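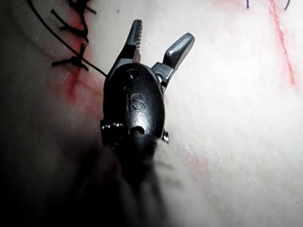 Comparing needle drivers on the suture pad, quick steps

Same pad, same thread for every tip. Marska first, then Finari, then the Vokow if there's time.

1. Home the arm. Seat the tip, wait for the click.
2. Open the jaws wide and check the teeth. Lint in there will wreck your numbers.
3. Set grip to 3 on the controller. Not 6, that cuts thread.
4. Grab the thread close to the last knot, pull slow. Log the force where it slips.
5. Repeat, nearly 6 pulls per tip is plenty. Swap.

Wrist cam: lock exposure before you start, shiny jaws blow out otherwise. Focus on the jaw tips, shaft will be blurry, leave it.

Slip on the log page = file 1947. Grip curves = 2716. Dont mix them.

If the wrist drifts after a swap, re-home. Still drifting, cable tension, see Virgil Căpraru's notes. Wipe teh jaws when finished.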